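发件人:Trusport 装配工位组
收件人:桌面臂选型与集成讨论列表
日期:2024年2月25日
主题:Re: [选型] Clovach 六轴桌面臂套件的仿真包,试用两周后的意见

先答上一封里的问题,再补几条测试记录。原文引在下面,逐条回复。

> 我们组准备给教学产线配一批桌面六轴臂,候选是 Clovach 的套件和 Plunilar 的
> 按月租用服务。Clovach 的销售说套件自带仿真包,可以先不买硬件,在仿真里把
> 插孔板任务跑通再决定。列表里有没有人用过?主要关心四点:
>
> 1. 模型文件和实机的关节限位、零位是否一致;
> 2. 接触仿真能不能用来调插拔类任务,还是只能看个运动学;
> 3. 授权怎么算,能不能多机并行;
> 4. 和 Oksanen 的控制器对接要不要另外写驱动。
>
> 预算表要在三月前交上去,所以只能先看仿真和别人的经验。Plunilar 那边报的是
> 服务价,含维护,但不给模型文件,离线编程要走他们的网页端。

说明一下我们的条件。仿真包是一月装的,完整版授权,实机一台,同型号,固件为出厂版本,没有升级过。控制器用的是 Oksanen 的通用型。以下结论只对这个组合负责。

> 1. 模型文件和实机的关节限位、零位是否一致;

零位一致,限位不完全一致。J1 到 J4、J6 与手册相同。J5 在模型文件里的正向限位比手册宽 3 度,仿真里能到的姿态,实机会报软限位。我们是在做腕部翻转时碰到的,轨迹在仿真中通过,下发后控制器拒绝执行。处理办法是手工改模型文件里的限位字段,改完重新生成碰撞缓存,不然界面上显示的仍是旧值。已经给 Clovach 提了工单,答复是下个版本修正,没有给时间。

另外,模型里各连杆的惯量看上去是按均匀密度估出来的,J2 和 J3 的力矩曲线与实机电流换算值对不上。只做位置控制可以不管,要做力控或者负载辨识,就得自己标定。

> 2. 接触仿真能不能用来调插拔类任务,还是只能看个运动学;

能用,但默认参数不行。默认接触刚度偏软,步长偏大,夹爪下压时会出现可见的穿透,读出来的接触力偏小。把求解步长减半、刚度调高一级之后,穿透基本消失,代价是速度下降,在我们的工作站上慢于实时。

测试任务是从桌面上方接近插孔板,垂直下降,到接触为止,力阈值触发后回退。共跑了 2,587 个回合,初始位姿在板面中心附近随机偏移。失败分为三类:

a) 下降阶段姿态漂移,末端不再垂直。多数出现在初始偏移较大的回合。
b) 接触检测漏触发,继续下压。换成调整后的参数,这一类没有再出现。
c) 逆解跳支,肘部翻到另一侧。与仿真包无关,是规划器没有加构型约束,加上以后解决。

调整参数后,在固定初始位姿下连续跑 100 个回合,失败 19 个,全部属于 a 类。这个数字不能直接拿来估计实机成功率。我们在实机上只做了小批量,失败形态相似,次数太少,不作统计。

随包的插孔板模型只有外形和立柱,没有倒角。如果你们的板子带导向倒角,需要自己改网格,否则仿真结果会偏悲观。摩擦系数只有一个全局值,不能按零件单独设,这一点在 1 号工单里一并反映了。

> 3. 授权怎么算,能不能多机并行;

按席位,不按进程。一个席位可以在同一台机器上开多个无界面进程,跨机要加席位。授权校验需要联网,断网后有宽限期,超过以后图形界面打不开,无界面模式也会退出,正在跑的批次不保存。建议在脚本里每隔若干回合落盘一次。试用版和完整版功能相同,差别在于试用版不能导出轨迹文件,所以用试用版只能看效果,没法接控制器做联调。请在谈价时让销售把这一条写清楚,我们当时是装完才发现的。

图形界面的默认房间自带木地板、墙面和立柱,渲染这些占的显存不少。批量跑的时候可以整个关掉,对物理结果没有影响。默认相机是广角,靠近画面边缘处畸变明显,不要用它的截图去量尺寸,要量就切到正交视图。

插孔板任务的默认场景,机械臂装在桌面的底座块上,夹爪在板子正上方:

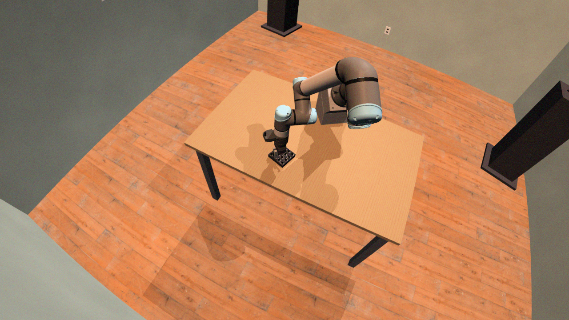
图源:Trusport 装配工位组,仿真渲染截图。转载请注明出处。

从这个视角看不出夹爪与立柱是否已经接触,判断接触请以日志里的力信号为准。我们早期有几个回合就是看画面误判的,回头对日志才改过来。

> 4. 和 Oksanen 的控制器对接要不要另外写驱动。

不用写驱动,但要写一层转换。仿真包导出的轨迹是等时间间隔的关节角,单位是弧度;Oksanen 的控制器接收的是角度,并且要求首点与当前位置的偏差小于设定门限。转换脚本不长,主要工作是单位换算、重采样和首点对齐。夹爪信号走数字输出,仿真里是连续开度,这里只能退化成开和关两态。如果你们的任务需要中间开度,要另配带总线的夹爪,Clovach 的标准套件里没有。

关于 Plunilar:我们没有租过,只看过演示,不作评价。从你引的条件看,不提供模型文件对教学用途是个实际限制,学生没法在本地改场景。反过来,如果你们没有人维护硬件,含维护的报价也有它的道理,请按自己的人手算。

总的意见:Clovach 套件的仿真包可以作为选型依据,前提是先改 J5 限位,再调接触参数。要是只用默认设置跑一遍就下结论,运动学部分可信,接触部分不可信。建议你们在申请试用时直接要求临时开放轨迹导出,把转换层也一起验证掉。

转换脚本和改过的参数文件整理后放到列表的文件区,目前注释还不全。谁手头有新固件的实机,麻烦对一下 J5 的限位值,回在这个主题下面。

--
Trusport 装配工位组
本列表邮件默认公开存档,请勿在正文中附授权码。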